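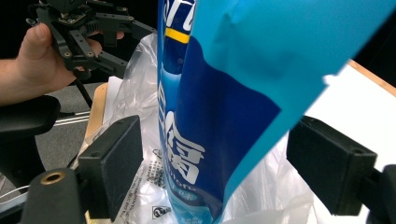 Most of the service work on the bagging cell at Brilwood goes into two black fingers. They are rectangular, flat on the gripping side, and held on by small screws, and Gemma Leone changes them in pairs even when only one is worn. A crumpled plastic package in a thin translucent bag, like the blue one between the open fingers, is a hard item to hold. The film slides over itself before the pack inside begins to move, and a pad with a rounded edge makes that worse.

Leone sets the cell up each March and checks it again every 7 weeks. The gripper comes off first and goes to the bench, where she opens it fully and lays a straightedge across both faces. If they are out of parallel she loosens the finger screws, closes the jaws on a 2 mm shim and tightens again, working from the base toward the tip. The cable is inspected where it bends. Brilwood lost a shift to a broken conductor there, and the replacement from Nomevico has a longer loop.

Force is set last. The Ivel controller takes a value from 0 to 100, and the cell runs at 59 for soft packs. At 69 the bags began to split along the seam. Leone writes the number in grease pencil inside the cabinet door, next to the date of the last pad change.

A spare gripper is kept assembled, with the same firmware loaded. Swapping it in means four bolts, one connector and a homing cycle. The Nazari arm does not need to be taught again if the dowel pins are clean, so she wipes the pins before anything else goes back on.

Search articles Go

Contact the editors | Copyright, all rights reserved | Back to top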